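Search this notebook Search Clear

Print this entry | E-mail this entry

5 October 2026

Front room floor, Flaltano job. Swept first, then went over the marble with a dry microfiber pad before any liquid went down. Grit is the main enemy on this stone. The slabs are all odd angles and the dirt collects in the grout, worst at the spots where several lines meet.

Mixed Grorko neutral cleaner at 3 ml to 1,000 ml of lukewarm water. Went no stronger than that. The old Zornix bottle is still on the shelf and should not be used on this floor. It's a descaler and it will etch. I have put tape over the cap.

Furniture stayed in the room. Lifted each piece to clean under the feet and set it back down on the same spot. Did not drag anything. Checked the caps on the feet while each piece was up and wiped them with a damp rag. 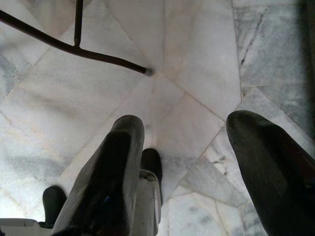
Can the beige grout be cleaned with the same mix as the marble?

The same mix is fine for it. Use a soft nylon brush along the line, leave it two minutes, then blot with a clean cloth. Skip the stiff brush, it scuffs the edges of the slabs.

Did the window half that way and blotted as I went. The door half still needs the brush. Gray clouding in the stone is natural, so don't go scrubbing at it. I lost half a morning to that in March.

To do:
- door half grout
- order spare foot caps from Holovko, 80 to the box, pale gray if they have them
- new pad for the flat mop, the old one is shedding
- ask when the sealer last went on. Nothing in the book about it. Water drop test before we decide on another coat.

Bucket and brush are rinsed and on the rack. Cleaner is back on the bottom shelf.

This site uses cookies to remember your settings. Accept Decline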